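Small parts, kept properly

Gemechu Worku has been mending taps, hinges, cupboard doors and door handles since 2002, first for a lettings firm called Vieira and now on his own account. He keeps his spares in clear boxes with compartments, and he has firm ideas about how it should be done. I went to see him on a Sunday afternoon to ask about boxes, screws and what he throws away.

He began with the box itself. The first thing he looks for is a clear lid and clear sides. "If I have to open it to find out what's in it, it's the wrong box," he said. "I had tins for years. Tobacco tins, biscuit tins, a toffee tin with a picture of a castle on it. Every job started with ten minutes of opening tins."

The tins went when he left Vieira. He was looking after 109 flats by then, and the fittings were mostly the same from one to the next, so he could get away with a poor system. Once he was working in private houses he couldn't. People had whatever the last owner had put in, and the last owner had often put in something odd.

I asked how he decides what goes in which section. Many people sort by size, I said, and he shook his head.

"By what it does first, then by size. Screws with screws. Nuts with nuts. If you go by size alone you end up with a washer, a grub screw and a fuse all living together because they're all small. That's a drawer with walls in it."

He doesn't fill a section to the top. Half full is what he aims for, so that he can push a finger in and spread things out. When a section gets fuller than that he tips some into a jar under the bench. The jar is for stock and the box is for working from. He once bought a pack of 400 brass screws because they were cheap and says that he is still using them up, and that the price was the only good thing about them.

Then there is the question of where the box goes while you are working. Gemechu likes it out on the table, towards the back, with the thing being worked on in front of it. The front of the table is for the job, he says, and a parts box there will be knocked on to the floor sooner or later by an elbow.

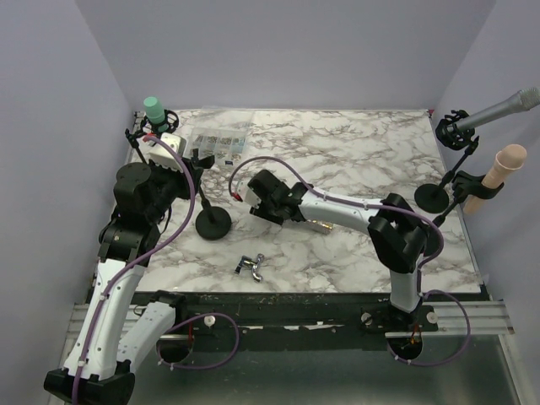

Kiros Degefa takes the opposite view, and told me so on the phone later that week: the box should be on a shelf with the lid shut, and only the pieces for the job should come to the table, in a saucer. Kiros and Gemechu worked together at Vieira and have been having this argument ever since. I put the saucer to Gemechu.

"Kiros has never dropped a box, I'll give him that," he said. "But he gets up and walks to the shelf four times for every job. Ask him about his knees."

He does agree with Kiros on one point, and that is the saucer for parts coming off. Anything removed goes into something with a rim, and goes in the order it came off. With a tap that means the cover cap, the screw, the handle, and whatever is under the handle. If there are several he lays them out in a line on a cloth and takes a picture on his phone before touching anything else.

We talked about tap handles for a while, as they are what he is asked about most. A lever handle gets loose, somebody pushes it harder to make up for it, and after a few months the fixing inside has worn. Often it can be put right with a small screw and a few minutes. The trouble comes when the handle has been off before and the screw has been lost or swapped for one that nearly fits.

"Nearly fits is the worst thing you can have," he said. "If it doesn't fit at all, you go and find the right one. If it nearly fits, you force it, and then the thread's gone and you need a new handle."

New handles are not always easy to find. He spent part of July hunting for one to match a bathroom set made by Ovance, a name he had not come across before or since, and in the end he fitted a plain pair and gave the customer the old ones in an envelope. He keeps old handles himself too, chrome ones mostly, on their own and never in the compartment box. They are too big for it. A handle rattling about on top of screws will scratch, and it stops the lid closing.

I asked about the surface he works on. He likes something pale. Dark wood hides black screws, and carpet hides everything. A smooth pale top shows up a dropped nut straight away, although he admits that a marble pattern can fool you: a thin steel washer on a grey vein takes some finding. He wipes the top before he starts and again before he packs up, pulling the cloth towards himself so that anything loose ends up in his hand.

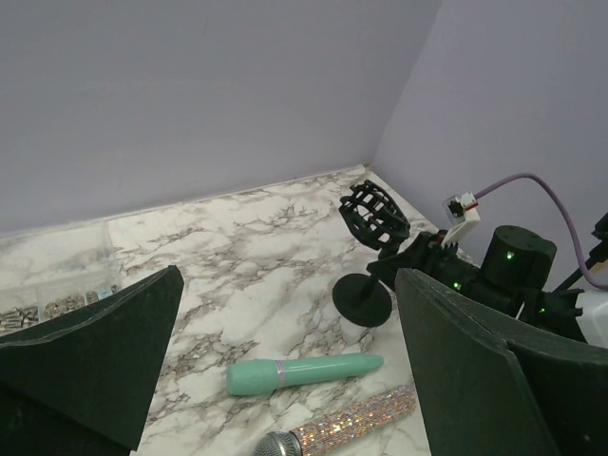 The compartment box, with screws lying together in one section.

On labels he has changed his mind. He used to label every compartment, with the size written out in full, and he spent a whole evening doing it. Within a month half of them were wrong. Now he labels the box on its end and leaves the compartments alone, apart from the odd slip of paper dropped in with something he might not recognise later.

"What do you write on the slip?" I asked.

"Where it came from. 'Kitchen tap, Mrs Wako.' I don't need to write that it's a brass insert, I can see that."

Sumeya Wako's kitchen tap is an Atora, he added, and the insert had been in the box so long that the tap had been changed before he needed it. He kept the insert anyway. I asked whether that was sensible and he said probably not.

The matter of what to throw out came up more than once. His rule for screws is simple. If the slot or cross is chewed, it goes. If it is bent, it goes. If it is rusty it goes, even if the rust would come off, as it will be rusty again by the time he wants it. Nuts he tries on a bolt first – if it will run down by finger, he keeps it. Rubber washers he no longer saves at all. They go hard and are cheap to buy.

He sorts through the lot twice a year. It takes him a morning with the radio on. He empties one section at a time on to a tray, never the whole box, picks out what doesn't belong and puts the rest back. He tried doing the whole box at once one year, and his tea was late.

For someone starting from nothing, he would not buy one of the big mixed sets. He looked at one from Idine in a shop while he was waiting for a bus, 270 pieces in a case, and reckoned he would have used a small part of it and lost the rest. He thinks it better to start with an empty box and fill it from the jobs you do. After the first loose cupboard hinge you buy a small packet of hinge screws, use two, and put the rest in a section. After a year the box has in it what your house needs.

"And leave a couple of sections with nothing in," he said. "Everyone fills them all in the first week. Then the first time you've got something new, it goes in with something else, and you're back to the toffee tin."

One last thing I wanted to know was how he carries the box. The cheap ones have dividers that stop short of the lid, so if you tip them on their side the contents wander. Gemechu's answer is to carry it flat, in a shopping bag with a wide base, and to put a folded sheet of kitchen paper under the lid to press everything down. He checks the catches before lifting. He has had one come open on a staircase, and it was weeks before the people living there stopped finding nuts.

Pao-chu Hung, who shares the workroom and had been listening from the doorway, asked him what had become of the toffee tin. He still has it. It holds teabags.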